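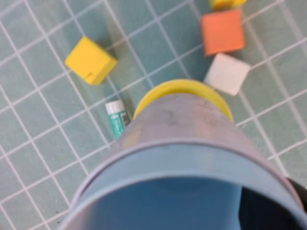

Picking up toys off the floor: is a machine ready to do it for you?

We get asked this every few months, usually by a reader who has just trodden on something in bare feet. Short answer from the Bernley household tips page: keep your bucket.

Cups, foam blocks and the odd small tube are the usual litter on a playroom or bathroom floor, and they are also what the robot people like to practise on. Look at what they choose. Foam cubes are soft, light and all much the same size, so a gripper can squeeze one badly and still come away with it. A cup is harder. It's wide, it's slippery if anyone has had wet hands on it, and it will roll if nudged. The little tube is the one I'd watch. Something the size of a lip balm lying half behind a cup is easy for you and me, and I have yet to see a machine I'd trust to find it every time.

Sillanen's brochure says its home arm will tidy 93 items out of a hundred. Fine, but the other seven are what the vacuum eats. The Arnovon costs £2774, and for that money I want the marbles as well. Ask any seller three things before you part with a penny:

Does it sort, or does it only lift and drop?
What does it do with an object it can't see properly?
Who moves the chairs first?

Until the answers get better, do it this way.

Start with the biggest open thing on the floor and use it as your scoop. Blocks go in it as you move along.

Pick out tubes, lids and anything with a label before the blocks. Glue sticks and lip balms end up squashed at the bottom otherwise, and you'll be scraping the tub out with a spoon.

Small tiles hide small bits, and the grout lines don't help. Put a torch flat on the floor and look along the beam.

Scuffed plastic cups come up well with bicarbonate of soda on a damp cloth. Foam blocks want warm water at 40 degrees, a drop of washing-up liquid and a good squeeze — never the tumble dryer.

We'll look at the home arms again in July, when Malabanan has promised a cheaper one.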